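Skavedix 600 bathroom pod
Factory-finished wet room units for modular housing and apartment schemes

Overview | Construction | Services | Delivery and installation | Ordering

The Skavedix 600 is a complete bathroom pod for volumetric and panelised housing. It leaves the factory tiled, plumbed, wired and tested, and is lifted or rolled into the building before the external envelope is closed. On site the work is limited to levelling, connection of services at a single riser face and fixing of the outer door lining.

The pod is supplied for new-build council housing, housing association flats, student rooms and hotel conversions. It is not suitable for retrofit through a standard domestic doorway. For retrofit work see the Skavedix flat-pack wet wall range.

Construction

The frame is cold-rolled galvanised steel with studs at 600 mm centres, which gives the series its name. Additional noggins are fitted behind the basin, WC frame, shower rail and grab rail positions whether or not rails are ordered, so that a flat can be adapted later without opening the walls.

The base is a one-piece moulded tray with falls formed towards the shower outlet. Structural floor recess required: 40 mm. Where the slab or cassette floor cannot be recessed, a ramped threshold is available, but the entry will no longer be level and the unit should not be specified for wheelchair dwellings.

Walls are lined internally with moisture-resistant board and finished in large-format ceramic tile or laminate panel. The outer face is left unboarded. The wall separating the pod from the adjoining room is boarded by the dry-lining contractor, and any acoustic or fire performance required of that wall must be achieved by the complete build-up on the drawings. The pod on its own carries no fire rating.

The ceiling is a removable panel in a white powder-coated tray, with a hinged hatch over the fan.

Matching interiors

Worktops, kitchen runs and utility cupboards can be ordered on the same schedule under the Oltumari interiors programme. These are delivered separately and are not covered by the pod warranty. 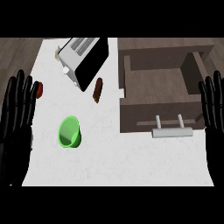
Interior visualisation: white marble worktop, wood plank floor.

Oltumari items are priced per dwelling type. A minimum of 3 dwelling types applies to mixed schemes, and worktop finishes must be fixed at the same time as the pod tile schedule. Changes made after sign-off are treated as a new order line.

Services

Hot and cold supplies terminate in 15 mm push-fit connections at the riser face. Isolation valves are fitted inside the access panel and are reachable from the corridor side where the layout permits. The soil connection is 110 mm, left- or right-handed. Handing must be stated on the order form and cannot be changed once the tray has been moulded.

Electrical supplies are brought to a labelled junction box above the ceiling hatch. Lighting, shaver point and extract fan are wired to this box. Electric underfloor heating is an option and needs its own circuit from the dwelling consumer unit. Final connection and certification are the responsibility of the site electrician.

Ventilation is by intermittent extract fan with overrun timer as standard. A spigot for central mechanical extract can be fitted in its place at no extra charge.

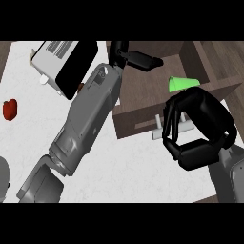
Interior visualisation: worktop with white toaster oven, dark wooden cabinet.

Testing before dispatch

Each pod is pressure tested on both water supplies. The tray and shower outlet are flood tested and all circuits are checked for continuity and insulation resistance. Results are recorded against the pod serial number, which is printed on a label inside the access panel. A copy travels with the unit in the document wallet.

Delivery and installation

Pods are shrink-wrapped and delivered on flatbed vehicles, sequenced by floor and plot. Site storage should be level, drained and clear of traffic. The wrapping is weather resistant for short-term storage only.

Lifting is by four-point frame, available on hire from Follis. Once on the floor plate the pod is moved on skates. A clear route of 1000 mm beyond the widest pod dimension is required at every change of direction. Doors are locked for transit and the keys are held by the site manager until handover.

Ordering

Orders are accepted against signed layout drawings. A prototype pod is built for inspection before the main production run and can be viewed at the Parisi works on any Monday by appointment. Once approved, the prototype is retained as the quality benchmark and is released as the last unit of the contract.

Downloads: technical data sheet, riser face drawing (left and right), lifting method statement, maintenance guide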